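How I make cold brew at home (and stop wasting beans)

So a few of you asked how I do my cold brew after I mentioned it in the sourdough post, and I kept saying I'd write it up properly. I've been making it most weeks for three years now and I've changed my mind about nearly everything, except the jar. The jar is great.

You don't need a special gadget. I bought one, a tall plastic thing with a mesh tube down the middle, and it leaked all over the fridge shelf and onto a tray of mince. It went to the op shop. What you want is a big glass jar with a lid, a sieve, something to line the sieve with, and a set of kitchen scales.

The coffee

I use a medium roast from Wilard, mostly because it's sold at the grocer on my way home, and I grind it coarse. Think raw sugar, or a bit chunkier. If you only have pre-ground for a plunger that'll do fine, but espresso grind turns the whole lot to sludge and you'll be standing at the sink for half the evening swearing at a tea towel. Ask me how I know!

My ratio is one gram of coffee to eight of water, so for my jar it works out to 900 g of water and a bit over 112 g of coffee. I round it off to 112 and get on with my life. That makes a concentrate, not something you'd drink straight unless you've got a long drive ahead.
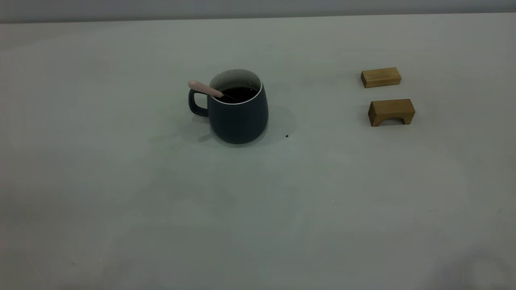 A mug, spoon at the ready.

Steeping

Tip the grounds in first, then pour the water over slowly – cold from the tap is fine where I am, though my friend Fatemeh Nikzad filters hers and swears it's sweeter. Give it a gentle stir so there are no dry clumps floating on top, wait a couple of minutes, and stir again. Lid on, into the fridge.

I used to leave it on the bench, and in winter I still might, but our kitchen gets stupidly hot in summer and one batch tasted like a wet cardboard box. In the fridge I give it 16 hours. If I start it after tea it's ready for a late morning tea the next day. Less than 12 and it's thin. More than 20 and I start getting a woody flavour I don't like, although Ross Guthrie from the Asodmont market leaves his for a full day and sells out every time, so take that with a grain of salt.

Straining

This is the boring bit. Pour it through the bare sieve first to catch the big stuff, then rinse the sieve, line it with a paper filter or a clean bit of muslin, and go again. Don't squeeze the cloth! I know it's tempting, there's a good mouthful of coffee stuck in there, but squeezing pushes the fine silt through and you get a gritty last inch in every cup. Let it drip for 25 minutes while you do something else.

The spent grounds go on my compost. They're also not bad for scrubbing garlic off your hands.

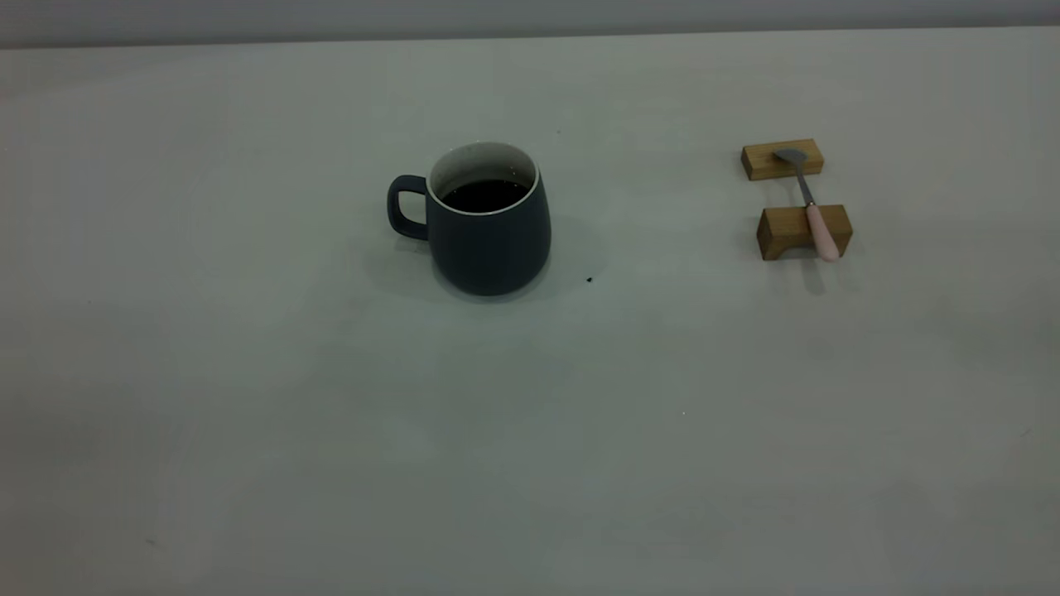

MacLeish, October

Serving

Equal parts concentrate and cold water over ice is where I'd start, then adjust. With milk I go a bit stronger, two parts coffee to one part milk, and no water at all. For a hot one (yes, you can, and it's lovely) put the concentrate in your mug and top it up from the kettle, which saves you heating the coffee itself and losing whatever made it nice. Sugar won't dissolve well in the iced version, so make a quick syrup with the same amount of sugar and hot water and keep it in a bottle. I do mine with brown sugar.

It keeps for a week in the fridge with the lid on. By day 8 mine starts tasting flat, and that's when it goes into a chocolate cake or gets frozen in an ice cube tray.

If your batch comes out sour, try a finer grind or a few more hours before you blame the beans. If it's bitter, go the other way. Change one thing at a time and write it on the lid with a bit of masking tape – I've got a whole collection of lids that say things like "Brustari dark, 14 hrs, meh".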